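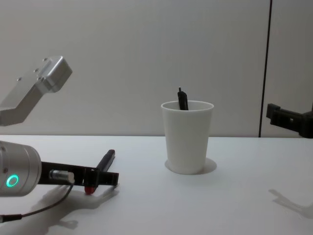 *A marker, a paper cup and two robot arms on the bench at Nestano's Clademton workshop.*

**Nestano puts robot arm purchase into next year's budget**

15th August — Nestano will buy a second pair of robot arms for its Clademton workshop, with an order to go in before the end of December.

The company packs art and stationery kits for schools and has used its first pair on small handling jobs such as pens and cups. Managers had asked for 3 new pairs. The budget approved this week covers one, plus spare grippers, cables and a bench.

Quotes were sought from two suppliers, Mabaso and Nastik. Mabaso's price was lower, but its arms would need a different gripper mount and new training for staff. Nastik's quote includes setup and eight hours of on-site instruction. A decision is expected next month.

Nestano has also set aside money for repairs, a cost it left out the first time. Replacement gripper parts were paid for from the general tools account, and the workshop ran short on other items as a result.

The new bench will go in the back half of the building, where power and lighting are being upgraded. Once both pairs are running, the company plans to handle up to 400 kits a day at the Clademton site. Staff hours will stay the same — the current roster runs through the coming year.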